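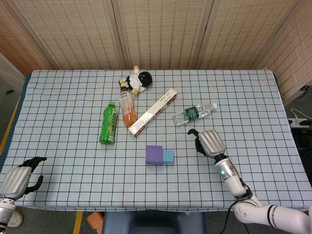 Rurkov RH-5 five-finger hand
Evaluation kit for two-arm workcells

Print this page | E-mail this page

The RH-5 is an electrically driven hand with five fingers, made for laboratories and small integrators who need to compare a multi-finger hand with the gripper they already use. The evaluation kit contains a left and a right hand, two wrist adaptors, one Pleritz controller and a printed test plan. It is lent for a fixed period and can be bought outright at the end of it.

This page covers the kit only. Single hands, spare fingers and the flange drawings are listed under the RH-5 part numbers at the foot of the page.

What the kit is for

Most data sheets for hands give a grip force and a payload measured on a steel cylinder. Those figures are of little use to someone who has to pick up a drinks bottle that is lying on its side. The test plan in the kit uses shop-bought goods and soft items on a cloth-covered table, and it asks the operator to record what happened with each one. The same sheet can be filled in for a parallel gripper, a suction cup or another maker's hand, so that the results stand side by side.

The plan was written by Shewit Wubshet and Fuad Woldemariam at the Degefa test room and has been revised twice. The current issue is C, dated 2 Oct 2024. Results recorded on issue A can't be compared directly with issue C because the scoring of dropped objects changed.

Object classes in the test plan

Upright bottle. Approached from the side at mid height. The hand should close without tipping the bottle. A bottle with a waist is easier than a straight one, and the sheet has a box for this.

Lying bottle. The thumb and the first two fingers go down either side of the body. The fingertips will touch the table. Use the low-force approach setting, or the compliant tips will fold under. A part-filled bottle shifts its weight as it is lifted, so the fill level must be written down.

Long carton. Thin cartons crush. Grip across the narrow side and limit the force to setting 3. Suction does better than the RH-5 on a flat unbroken face, and we say so to customers who handle nothing else.

Foam block. Used for checking contact detection. Soft foam gives a slow rise in motor current, and a controller tuned on hard objects will close too far. Two blocks placed against each other form a separate test, in which only one is to be taken.

Plush toy. No fixed shape and no repeatable grasp point. Score the lift and the placing separately.

Objects may be placed touching or overlapping. Sheets 7 and 8 ask for this. Most parallel grippers lose marks on these sheets because the second jaw has nowhere to go.

Mechanical

The hand has five fingers with six driven axes. Each finger has one drive for curl and the thumb has a second for rotation across the palm. The end joints are coupled by a link and have no motor of their own. A blocked finger stops without holding back the others.

Mass of one hand without adaptor: 525 g
Full opening, thumb to first finger: 88 mm
Closing time, full travel, no load: 600 ms
Greatest continuous fingertip force setting: 7 of 7 (see force table in the manual)
Fingertips: replaceable, two grades of hardness
Wrist adaptor: four-bolt, supplied for the arm named on the order

The adaptor adds length. If the arm controller holds a tool length from an earlier gripper, change it before the first powered move. This is the most common cause of damaged fingertips in returned kits.

Do not carry the hand by the thumb.

Electrical and control

Supply is 24 V DC through the arm or through a separate lead. Where a separate lead is used, leave enough slack at the wrist for full rotation and clip it to the forearm at one point only. Two clips on either side of a turning joint will pull the connector out.

The Pleritz controller drives both hands from one unit. Commands are finger position, finger speed and force limit. Position is reported for every driven axis and motor current for every motor. There is no touch sensing in the standard fingertip. A tip with a pressure pad is in trial and will be offered from December as part RH-5-TP. It will fit existing hands after a firmware change, but the cable in the finger must be replaced at our works.

Left and right hands have different firmware. The controller reads the side at power-up and refuses to start if both report the same side. If this fault shows after a hand has been swapped, check the label inside the wrist cover before calling.

The controller does not plan arm motion. Customers using remote operation can pass glove or lever input straight through at the rate given in the manual. Customers using learned control usually record at the same rate and play back through the same port.

Camera

No camera is included. The test plan assumes one view from the head or mast of the robot, looking down on the table, and allows a second at either wrist. Sosina Nigatu has compared the Trevitz wide and narrow heads on sheets 1 to 8. With the wide head both hands can be kept in view while they work at the sides of the table. The narrow head gave better placement on cartons, but a hand drawn back to the side was often lost from view, and the operator then had to move it by guesswork.

Clear bottles are the hardest objects for depth cameras. A depth reading taken through the side of a clear bottle often returns the table behind it. The label and cap give usable points. On patterned cloth the printed lines help the camera with the table surface and do nothing for the bottle. A plain cloth is permitted under the plan, but the type must be recorded.

Setting up the table

1. Fix the table height before the arms are referenced. A change of height after that step means repeating it.
2. Lay the cloth flat. Folds catch the fingertips on low approaches.
3. Place screens behind the table if people walk through the view.
4. Keep objects in the middle of the table, inside the reach of both hands, unless the sheet says otherwise.
5. Run the open and close check on each hand, away from the table.
6. Run sheet 1 by hand guiding before any automatic run.
7. Keep one person at the stop button throughout.

Each sheet is run ten times. Objects are put back by hand between runs and need not return to the same place, except on sheets 3 and 4. Skipped runs are marked with a dash and are not left blank.

Comparing with a parallel gripper

The kit is often ordered by people who expect the hand to replace a two-jaw gripper outright. In our own runs it has not done so on every sheet. A two-jaw gripper with 70 mm of stroke was faster on foam blocks and equal on upright bottles. The RH-5 scored higher on lying bottles, plush toys and both overlap sheets. On long cartons the result depended on the operator more than on the tool. The full sheets are sent on request, with the runs that failed left in.

Ebise Woldemariam ran the two-arm sheets with a hand on one side and a gripper on the other. This arrangement is supported by the Pleritz controller from version 4, provided the gripper accepts an analogue position input. Tick the mixed-tool box on the order form and a blanking plug will be supplied for the unused hand port.

Wear and service

Fingertips wear first. On cloth they last well; on bare chipboard or rough card they don't. Change all five together, as a new tip beside a worn one upsets the closing order. The finger links need no grease. Wipe the palm and back with a dry cloth and keep solvent away from the black finger covers, which go dull and then crack.

Drinks and other liquids must be kept out of the wrist. The hand has no seal against spills. Bottles used in testing should have their caps on tight, and a hand that has been splashed should be switched off, left open and returned to us before further use.

Questions on service go to Marthinus Mofokeng at the Rurkov repair desk. Please quote the serial numbers of both hands and the controller.

Loan terms

The loan runs for six weeks from delivery. Carriage out is paid by us and carriage back by the borrower. The borrower covers broken fingers and adaptors at list price. Worn fingertips are not charged. Completed sheets are welcome and are not published without written consent.

A kit bought at the end of the loan is supplied with new fingertips and a fresh calibration record. The same hands are kept unless a fault has been logged against them.

Part numbers

RH-5-L Left hand
RH-5-R Right hand
RH-5-EK Evaluation kit, both hands, controller and test plan
RH-5-FS Fingertip set, soft, five pieces
RH-5-FH Fingertip set, hard, five pieces
RH-5-WA Wrist adaptor, state arm model
RH-5-BP Blanking plug for mixed-tool use
RH-5-TP Pressure fingertip set (from December)

Flange drawings and the controller manual are sent by e-mail after registration. The test plan can be had without registration and may be copied freely within a company or school.

Print this page | E-mail this page
14 shares | 3 comments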